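Gripper trials in simulation: Clasex against Trurkier

Panya Sitthichai ran both two-finger models through the same virtual rooms in November, 3000 attempts in all. Clasex says its fingers will hold up to 84 household shapes without retuning. I had my doubts, and still do.

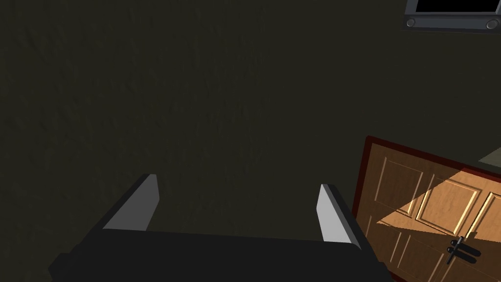

Fingers open, nothing held, panelled door to the right. The wrist view from the simulator.

Aidan Rafferty logged 1077 clean lifts and thinks that's promising. I'd like to know how many of them would survive a real plate with a bit of grease on it. Friction in these rooms is a number somebody typed in.

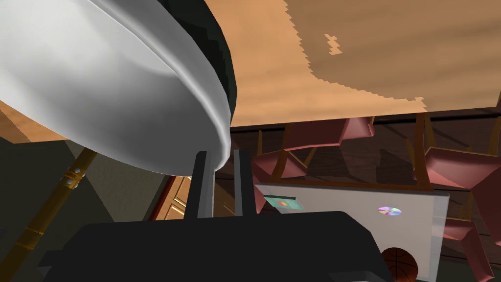
Another 272 attempts were thrown out because the two controllers disagreed on when a grip had started – handy for whoever wants the better score. We'll rerun those with one shared setting before I believe either maker.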